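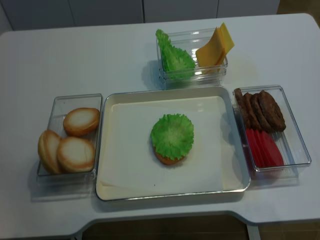

Bottom bun and lettuce on the lined tray, with a bin of bun halves to the left.

Burger Assembly Table: Frequently Asked Questions

Updated May 29, 2018

These are the questions we get most often about setting up a build-your-own or build-for-you burger table at home or in a rented hall. The answers assume the patties are cooked elsewhere and brought to the table. For grilling questions, see the Cooking page.

What is an assembly table?

It is one table where all the burgers get put together. A tray goes in the middle for building, and the ingredients sit in open containers on three sides of it. Guests can build their own, or one person can build and hand plates across.

How big a table do I need?

A small rectangular table will do for one builder. Leave a hand's width between the tray and each container so that sleeves don't drag through the food. For a line of guests, use two tables with the same layout and let people come at both. Pushing two tables end to end and sharing one set of containers just makes a longer line.

What kind of tray works best?

Any shallow tray with a low rim. You want to be able to slide a spatula or your fingers under a finished burger without tipping it. Deep roasting pans are awkward for this.

Do I have to line the tray?

No, but it saves washing. Cut a sheet of parchment to the size of the tray floor. If it comes off a roll and keeps curling, crumple it once and flatten it out again. A folded corner does no harm. Change the sheet when it gets greasy or when crumbs start sticking to the bottoms of the buns.

Why do you use clear containers?

The person refilling can see what is low from across the room. White tubs work too, but you have to walk over and look. Clear plastic bins scratch after a while and go cloudy in the dishwasher, so wash them by hand if you care how they look.

What goes where?

Our usual layout is buns on the left, lettuce and cheese at the back, and patties and tomato on the right. Left-handed builders may want to switch the two sides. What matters more is that the layout stays the same all day. People stop looking after the third or fourth burger, and a moved bin slows everyone down.

Can two ingredients share a container?

Yes, if each one stays in its own half and both are used at about the same rate.
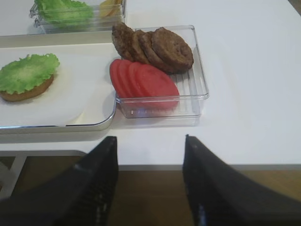
Patties and tomato can share for a short service. Lay them in two overlapping rows, patties along the back and tomato slices in front, and leave one end of the container open so the last piece in each row is easy to get hold of. Do not share a container if any of your guests are vegetarian. Give the tomatoes their own bin and put it on the far side of the tray from the meat.

Lettuce and cheese are an easier pair. Stand the leaves up at one end and stack the slices at the other. If your cheese sticks together, put squares of wax paper between the slices.

What order should the burger go in?

We build bottom bun, lettuce, patty, cheese, tomato, top bun. There are other good orders and people feel strongly about them. Whichever you pick, write it on a card and tape it to the wall behind the table.

Why put lettuce directly on the bottom bun?

It keeps juice from the patty off the bread for a few minutes longer. A frilly leaf lettuce is good for this and will cover a bun with one leaf. Iceberg holds up well but has to be pressed flat first, or the patty slides off. Dry the leaves before they go out. Wet lettuce will soak the bun by itself.
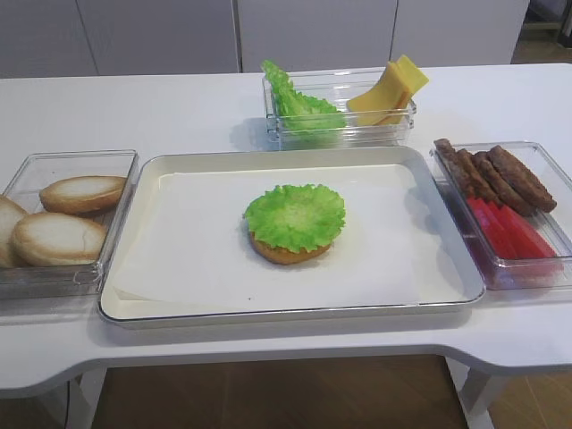
The same goes for mayonnaise or butter if you use them. A thin layer on the cut face of the bun, spread all the way to the edge, also slows down the soaking.

Should the buns be toasted?

Toasted buns hold together better. Toast the cut faces only and let them cool for a minute before they go into the container. Hot buns in a plastic bin sweat and go soft underneath.

How many buns should I put out at once?

Only as many as will be used in the next 15 minutes. Keep the rest in the bag, closed. Bun halves dry out fast in the open, and the cut faces go first. It helps to keep tops and bottoms apart in the bin.

How much food do I need for 40 people?

We plan on one burger per person plus a few extra. If there are teenagers, plan on more. A Chidiac six-inch cheese pack has enough for a family meal but not for a party, so buy the large block and slice it - the slices can be a little thicker than you think.

How thick should the tomatoes be sliced?

About as thick as a pencil. Thin slices tear when you pick them up, and very thick ones push the top bun off. Slice them shortly before serving and let them drain on a paper towel. Throw out the end pieces or chop them for salad.

Do I pick things up by hand or with tongs?

Tongs for the patties, always. Clean gloves or a second pair of tongs for everything else.

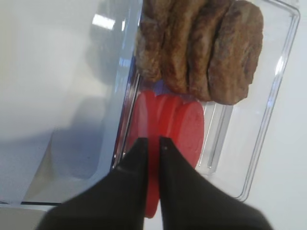 Tomato slices are the hardest item to pick up singly, as they cling to each other. Fan them out instead of stacking them straight, and start from the slice on top. If several come up together, lay them down on the tray liner and separate them there. Small salad tongs with flat ends do less damage than the kind with teeth.

How long can the food sit out?

Follow the guidance from your local health department. For our part, we bring food out in small amounts, keep the rest in the refrigerator or a warm oven, and never top up a container that has been sitting. Swap the whole container for a fresh one.

Can this layout be used for a large event?

The biggest one we have helped with was the December supper at Bruromstead, with some 500 burgers from four tables. It went well, apart from running short of lettuce. For 1,000 or more we would suggest hiring a caterer.

Where can I get the containers and trays?

Any restaurant supply store will have them. Our own bins are from Wanidard, and the trays came from the kitchen store in Didthorpe. Buy one more set of bins than you need so that a clean one is always ready to swap in.

Can I download the layout card?

Yes. It is on the Printables page and fits on one letter-size sheet. The left-handed version is on the second page of the same file.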